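About Vunen

Most "about us" pages in the bedding business tell you the same story. Somebody had a bad night's sleep, found the industry broken and fixed it from a garage. We have read a lot of those pages. We don't believe many of them, and we don't have one of our own to offer.

Vunen opened in 2015 as a small review and advice shop for home bedding. We don't make mattresses. We don't sell them either, and we take no commission when you buy one. People pay us for a written opinion, and quite often the opinion is that they should keep what they have.

What we doubt

Cooling fabric, for a start. Every brand has one now. Ask how much cooler, measured where and for how long, and the answers get vague in a hurry. We are just as slow to clap for "orthopedic," a word that can go on a label without a doctor coming anywhere near it. The hundred-night trial sounds generous until you read the return terms, which we do, including the gray print.

Thread counts we gave up on years ago.

Quilting deserves a word too. A stitched diamond cover looks plush in a showroom and tells you very little about what is under it.

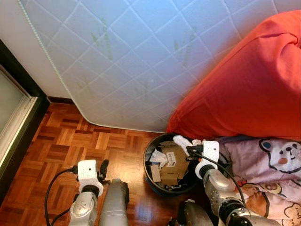

How we work

You send us the label, the receipt if you still have it and a few lines about how you sleep. We read them, ask more questions than you probably expected and send back a report. It runs two pages. A flat report costs $69 and the price has been the same since we opened, mostly because we never found a good argument for raising it.

If you want somebody to come out, our Buchanan office covers home visits. We look at the whole bed, the room and whatever else gets sat on or slept on. Covers and throws count. A soft seat pulled up next to the bed often gets more hours of use than its owner would guess.
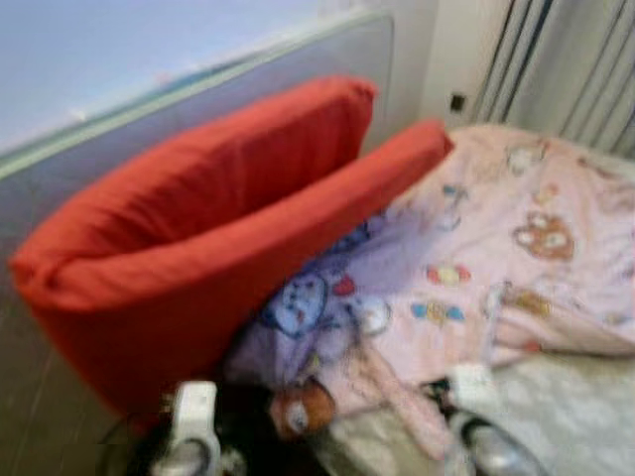

Red padded seat beside a pink blanket.

Who we answer to

Our customers, and that's the list. Tritex, a fabric testing lab, does our cover and seam checks and bills us the normal rate. Melura is our own newsletter. It comes out when we have something to say, which last year was 21 times, and it carries no ads.

Will we always be right? No. We have changed our minds on latex twice, and both old opinions are still up on the site with the dates on them. Read those before you pay us.

Page last updated 8/31/18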